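Paying for heating oil as a village

When we moved to Altesby I had never bought heating oil in my life. We'd had mains gas everywhere we'd lived before, and the bill simply arrived. Our first winter in this house we ran out at ten at night in the middle of a cold spell, and I found out what an emergency delivery costs. I won't repeat the figure.

The tank holds 1,200 litres on paper. You can't fill it to the top, and you shouldn't let it get too low either, as the sludge at the bottom ends up in the filter. In practice we buy twice a year, once in early summer and once in October, and I dip the tank with a stick on the first of the month and write it on the calendar in the porch. We have a gauge as well. It has said half full for as long as we've lived here.

The other thing I do now is buy through the group. Simin Ansari, three doors up, started it before our time, with six houses. She collects everybody's order, rings the suppliers on the same morning and goes with the lowest. The last order came to 4,000 litres between us, which is small as these things go, but one lorry can do the whole lane in a single trip and that is where the saving comes from. The minimum is 500 litres a house. I asked for 513 this time, an odd number I arrived at with the stick and a calculator, and the driver put in exactly that.

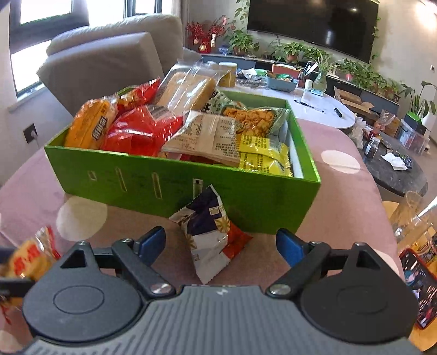 Prices are agreed over the phone, so the meeting beforehand is mostly for the lists. We had it at ours this time. Simin brings a notebook with a page for each house, and people tell her how much they want and whether the lorry can still get past their hedge. It takes an hour if the Yazdani house remembers to come and two if someone has to go and fetch them. I had put a long green box of snacks out, and it kept everyone going through the argument about payment, which I'll come to.

The argument was whether to pay on order or on delivery. Our usual supplier, Grendar, wants the money up front. Ulness, who were slightly dearer, will take it within two weeks. For most of us the difference doesn't matter, but two houses would sooner pay after they've been paid themselves, and I think that's fair enough. In the end we went with Ulness. It cost our house four pounds more than it would have otherwise.

A few things I'd tell anyone new to oil. Check where the hose has to run before the lorry comes — ours goes over the side wall, and the gate needs to be unlocked even so. Turn the boiler off for a couple of hours after a fill so that whatever has been stirred up can settle. Keep the delivery tickets. I have mine back to the first year and they're the only reason I know we use less than we did.

The next order will be in early summer. I still need to replace the gauge before then.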